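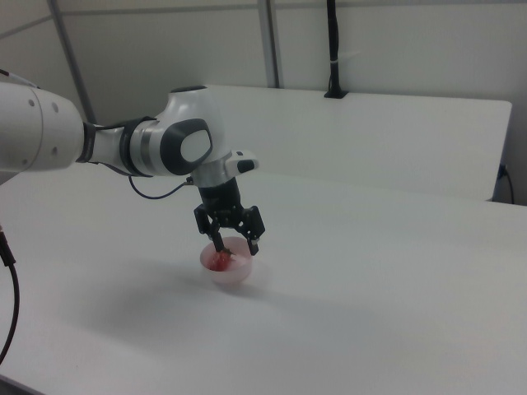

Moving the break room dishes to a sign-out system, worth it?
Posted by Tumelo Moodley, Thursday 8:10 am

We have 34 people on our floor at Trondlow and one break room. Last spring the office stopped buying paper cups and bought a set of plain plastic ones plus some mugs. By March half of them had gone missing. Some are on desks, some went home in lunch bags, and I found two in the supply closet with pens in them.

My manager wants a sign-out sheet. You write your name, take a cup, and cross your name off when it goes back in the rack. I have been asked to set it up and I don't love the idea. Has anyone run something like this in an office and did people keep using it?

gravelroad36
We tried it. The sheet lasted 10 days. People filled it in the first week, then the pen disappeared, then the sheet got coffee on it and was thrown out. Give everyone one cup with their name on the bottom and stop there. If you lose yours, you bring one from home.

Motaung_K
I disagree with the one cup per person plan. We did that and ended up with a sink full of named cups that everyone else refused to wash. With shared cups at least whoever runs the dishwasher runs it for all of them.

gravelroad36
That sounds like a sink problem. We had a rule that anything left in the sink on Friday went in a box under the counter. People collected their cups from the box and were a little embarrassed, and it got better.

Motaung_K
A box of dirty cups under the counter is not better. We had ants from less than that.

lowshelf
What kind of plastic are they? If they are the thin see-through kind, I would check that they can go in the dishwasher at all. Ours went cloudy and the rims warped. Some of the ones you think were taken may have been tossed.

Tumelo Moodley
They came from Sillo and the box said top rack only. I doubt everyone is reading the box. I did see a few warped ones in the trash after the holidays, so you may be right about some of it.

pbharbor
I order supplies for a dental office, smaller than yours. We replace cups twice a year and put it in the budget. A pack costs less than the time you will spend chasing people with a clipboard. I would tell your manager that and see what they say.

gravelroad36
Agree on the clipboard. I don't agree on buying more every six months, that is just paper cups again but slower.

pbharbor
Slower is still fewer. We used to go through a sleeve of paper cups a day.

lowshelf
Get heavy mugs. Nobody takes an ugly brown diner mug home. We bought ours from Omis three years ago and we are down 2 the whole time — one of those I dropped myself.

Motaung_K
Heavy mugs are fine for coffee. Most of our people want something for water, and they will not drink cold water out of a mug.

lowshelf
They will if that's what is in the cabinet.

Tumelo Moodley
Thanks, all. I talked to my manager at lunch and the sign-out sheet is on hold. We are going to send one email asking for the cups back, then order mugs for coffee and keep whatever plastic ones turn up for water. The named cups idea got a no from her as well. I still have to figure out who empties the dishwasher in the morning, which might need its own thread.

gravelroad36
Whoever gets in first. Put it in the same email.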